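Home Tickets My Library Forum Log out

Ticket: Yule EP shows the wrong running order after app update
Product: Lullex player, desktop and phone
Status: Open

Since the November update the Yule EP by Eltholm plays in the wrong order. Track four comes first, the opener is buried near the end, and the hidden remix has gone missing altogether. I own the download, bought outright, so I don't accept the "licensing change" line in your first reply. Licensing doesn't shuffle songs.

Tried so far: signed out and in, cleared the cache, deleted all 12 files and fetched them again. It took 19 minutes and changed nothing. The second reply told me to do the same thing, which makes me wonder if anyone read the first.

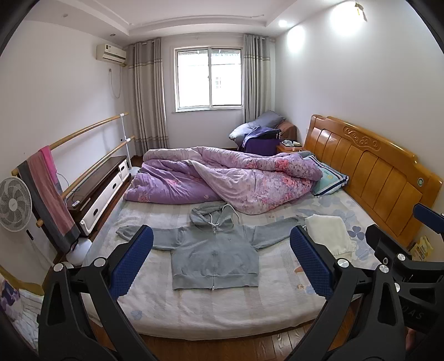 Grey zip-up hoodie with white drawstrings, laid out on the bed.

Wednesday, 9 pm. Support says the order is "as supplied by the label". I doubt it. The Wirkham live set, same label, has the same fault on my account — and it was fine on the old version, which I still have on a laptop. Both albums play properly there.

Tried version 14 of the phone app as suggested. The order is now different again, but still wrong. I wouldn't call that progress.

What I'd like is for someone to compare the track numbers in the files with what the app displays. My guess is that it sorts by upload time. Please don't close this as solved until the remix is back.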